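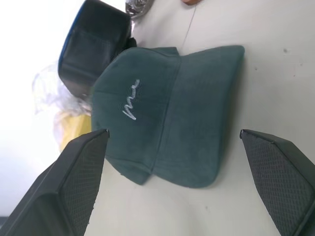 4.2 Hats at the door

Of the 748 household diaries we collected in Trutham, a surprising share mention headwear, usually in the tone people reserve for a dripping tap. Respondents had been asked to record where they put things down on coming home. They recorded, at length, where other members of the family put things down.

The literature on domestic storage has favoured the coat. Janjua and Grabowska gave the hat a footnote, and Rana's otherwise generous typology files it under "miscellaneous soft goods" beside the tea cosy. Our diarists were less dismissive. One retired surveyor kept a separate page for his son-in-law's cap, which spent most of March on the bread bin.

We distinguish between the assigned place (hook, shelf, stand) and the habitual place, meaning any level surface within arm's reach of the kettle. Owning a stand did little to bring the two together. Three households owned more stands than hats and still reported hats on the table. A cap and a stand sharing a tabletop, as in Figure 3, is an arrangement our coders came to know well and eventually gave its own colour in the coding scheme.

Figure 3. Teal cap with white lettering, and wooden hat stand. 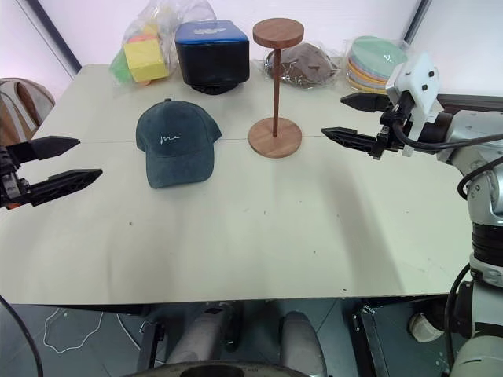 4.3 Who moves the hat

Responsibility for relocation was rarely neutral. Of 1239 recorded moves, the majority were made by someone other than the wearer, and the entries describing them were noticeably longer. Paracha's notion of "courtesy tidying" fits the shorter ones. The longer ones, several of which carry over to a second sheet, we have treated as grievance and analysed separately in Section 5.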